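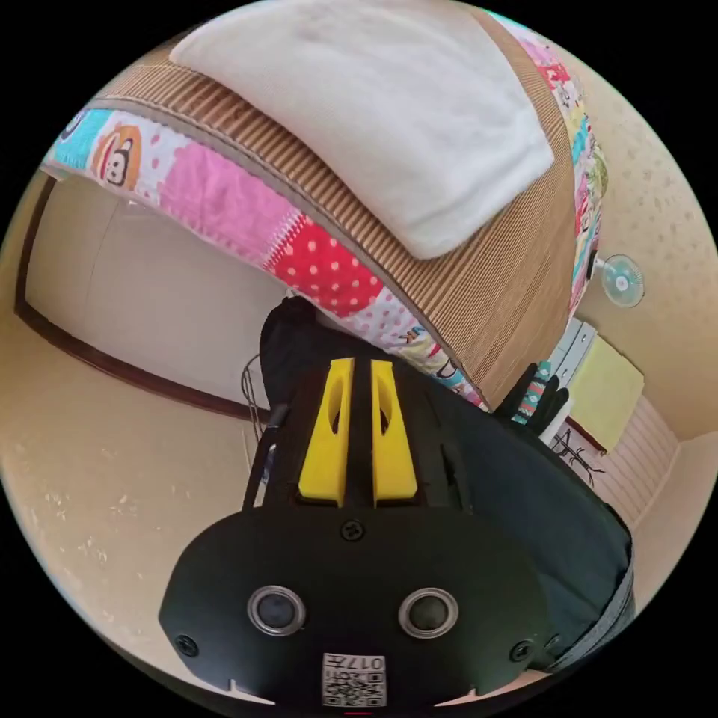
*Sous une courtepointe en patchwork.*

3 novembre 2020

Encore un départ « pour raisons personnelles ». Trois lignes de communiqué, un merci pour tout, et l'action Modaretti qui perd 10 % avant midi. On nous prend pour qui ?

Je ne sais pas ce que le directeur général a fait ou pas fait. Peut-être rien. Mais quand un conseil d'administration signe un chèque de départ et une clause de silence le même jour, il doit des explications. Aux actionnaires, oui. Aux quelque 4000 salariés surtout, qui ont appris la nouvelle par la presse.

Même chose chez Trovport en mai. Enquête interne confiée au cabinet Angelovski, rapport de 70 pages, publié : zéro. Le cabinet était déjà le conseil habituel de la maison. Indépendant, donc. Bien sûr.

On me répond toujours la confidentialité, la vie privée, la présomption d'innocence. D'accord pour les noms. Personne ne demande les noms. Mais le montant ? La date à laquelle le conseil a su ? Qui a voté ? Ca, ce n'est pas de la vie privée, c'est l'argent de la société.

Stutine a fait autrement. Résumé public, somme indiquée, président du conseil sorti en même temps que le dirigeant. Le cours a souffert deux semaines, puis on est passés à autre chose.

Alors une règle simple : tout accord transactionel visant un dirigeant figure au rapport annuel, montant compris. Et si le conseil refuse, on vote contre son renouvellement. J'ai peu d'actions Modaretti. Je voterai contre quand même.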